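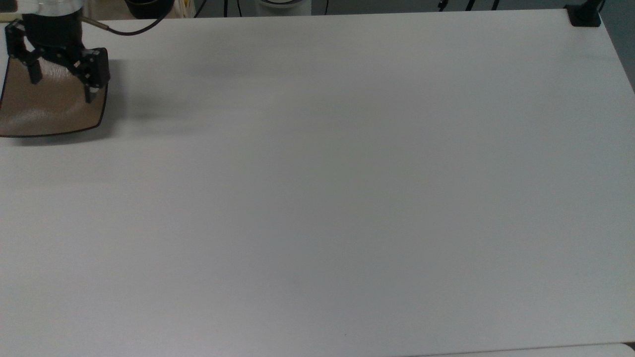
Does taking trays out of a cafeteria reduce the amount of food people leave on their plates? In our data it did at lunch, by a modest amount, and made no clear difference at dinner.

4.2 Trayless service and plate waste

The eight cafeterias in the study are all run by Cesgate, and all of them serve lunch and dinner on weekdays. Half switched to trayless service in January and the other half kept their trays for comparison. Observation lasted eight weeks at each site. Diners were not told that plate waste was being measured, although a notice at the entrance said that meals were being studied and gave a contact address.

Waste was weighed at the return counter. Staff scraped each plate into a lined bin on a Rultero scale and entered the reading together with the meal and the type of main dish. Bones, peel, and paper napkins were kept apart and are not part of the totals. Drinks were also left out. We had planned to weigh them, but many diners poured what was left into the sink before reaching the counter, and the readings would have told us little.

After plates with missing entries were removed, 1,754 weighed plates remained. Lunch plates make up most of these. Dinner was quieter at every site, and on a few evenings the counter closed before the last diners had finished, so late eaters are probably underrepresented. This should be kept in mind when reading the dinner results.

The lunch difference came mainly from side dishes. Diners at the trayless sites took fewer small bowls of salad, soup, and dessert, and these were the items most often returned half full at the sites with trays. Waste from main dishes was close to the same in both groups. This fits with the layout of the serving lines: the main dish is handed over by staff in a set portion, while sides are picked up by the diner. A person with two free hands and no tray can carry a plate and one bowl, and has to walk back for anything more.

Tray size may matter as well as tray use. Most sites in the group with trays used a flat, full-size model, but the Caldeira site used shallow trays with a raised rim (for the general form, see Figure 3), and its side dish waste fell between that of the two groups. With only one such site we cannot separate the effect of the tray from that of the menu or the clientele.

Figure 3. Shallow brown tray with rounded corners and a darker raised rim, on a white tabletop.

We also collected 209 short questionnaires at the trayless sites. The most common complaint was having to make a second trip for cutlery or a drink – a problem that the Waratico site reduced by moving the cutlery stand next to the seating area. Several respondents said they now skipped soup. Danladi, who coded the written comments, found few mentions of waste in either direction. Most diners wrote about waiting times, spills, and where to put their bags.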